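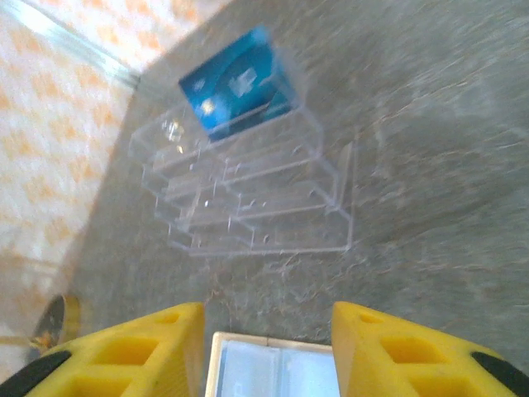 Display Assistant, Part Time (Urkby)

Rendunetti is looking for one person to prepare clear acrylic stands and organizers for our small shops. You will wipe the shelves, check the edges for scratches and set the cards in place. The work is 30 hours in a month, always in the morning.
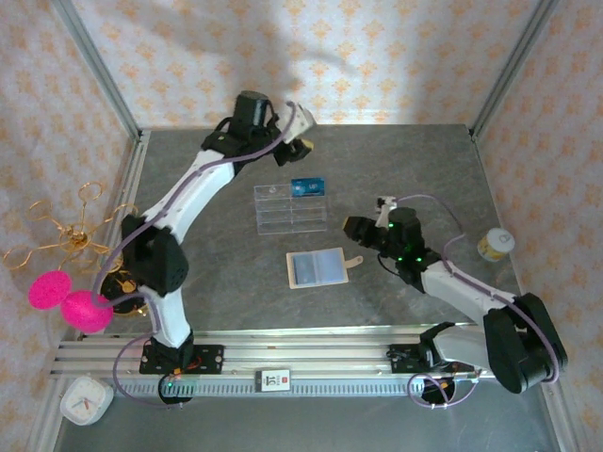 You should have steady hands and be patient with small things. Experience in a shop is welcome, but it is not required. The pay is 900 per month and we start in August. Please write a short letter to Uzma Satti and mention which mornings are possible for you.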